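Home Current issue Archive Authors Search

Filed under: Methods and Measurement

Oct 1, 2020
By Dela Quansah

4. Does background color change how people rate cloth?

4.1 The claim and where it comes from

Textile graders have long been told to judge whiteness against a dark ground. The advice appears in the Mundgate handbook and was copied, nearly word for word, into the Jarkby grading guide. Neither source reports a test. Both say that a black ground "brings out" yellowing in older cotton, and both leave it there. We were not persuaded. A dark surround makes almost any pale object look lighter, which ought to hide mild yellowing at least as often as it shows it.

The one earlier study that is regularly cited in support used 13 raters and a single bolt of sheeting. The raters knew which pieces had been aged. The author reports strong agreement among them, but people who have been told the answer usually do agree. We would not throw the study out, though we would not build a grading rule on it either.

4.2 Procedure

We collected 287 ratings in August from people with no training in textiles. Each rater saw cotton swatches on black, mid-gray and white grounds and gave each swatch a score from 0 to 100, where 100 meant "as white as I can imagine." Swatches came from two mills, listed here as Obi and Skekum. The order was shuffled for every rater, and the swatches carried codes on the back that the person running the session could not read from the chair.

Lighting was a harder problem than we had planned for. The overhead tubes in the first room drifted in color as they warmed up, and we discarded the first session entirely. All ratings reported in this section come from the second room, which has no windows and one fixed lamp.

4.3 What we found

The black ground raised scores for nearly every swatch, new or aged. This much the handbooks would accept. What they would not accept is that the gap between new and aged cloth got smaller on black. Raters separated the two groups best on mid-gray. On white they did poorly, and several wrote in the comment box that they were guessing.

The Skekum swatches gave a flatter pattern than the Obi ones. It is tempting to put this down to the finish, and a reviewer of an earlier draft urged us to do so. We have no measurement of the finish and decline to guess. It could as easily come from the weave, from storage, or from chance.

4.4 Pale objects on black outside the swatch test

A fair objection is that flat swatches are an odd thing to look at. Most pale objects that people judge have folds, curves and shadows, and some sit next to bare metal or glossy plastic, which return light in their own way. Figure 3 gives a case of this sort. Against black fabric, the matte and shiny parts are easy to tell from the ground and a good deal harder to rank against each other for whiteness.
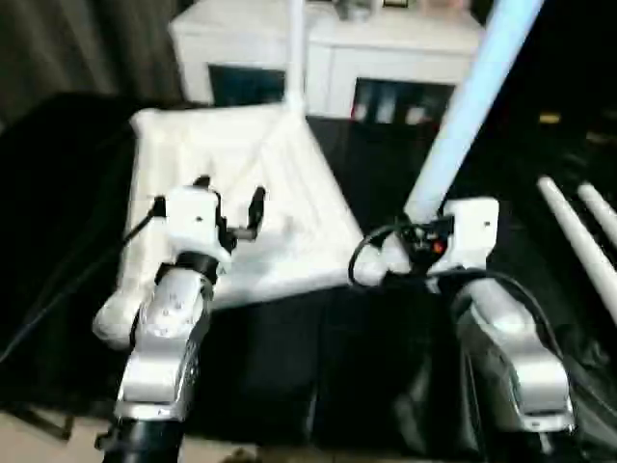 Figure 3. White and silver surfaces over a tabletop covered in black fabric.

We asked 8 of the original raters to rank parts of pictures like this one by whiteness. Their rankings disagreed so widely that an average would mean very little, and we do not report one. Some ranked a curved surface by its highlight and others by its shaded side. Our instructions did not say which to use, a fault in our design that a later study should fix.

4.5 Limits

All of the raters were paid, all lived near the test site, and none was screened for color vision beyond a single question on the intake form. The aged swatches were aged in an oven, and we have only the supplier's word that oven aging looks like the ordinary kind. We also tested one black. Black cloth varies a great deal in sheen, and a velvet ground might give a different result from the plain weave used here.

None of this rescues the handbook rule. A rule that has been printed for decades without a test needs better support than the weak points of the first test to question it. Until someone supplies that support, we see no good reason to prefer black over mid-gray for grading cotton, and the training sheets that insist on it should at least say that the evidence is thin.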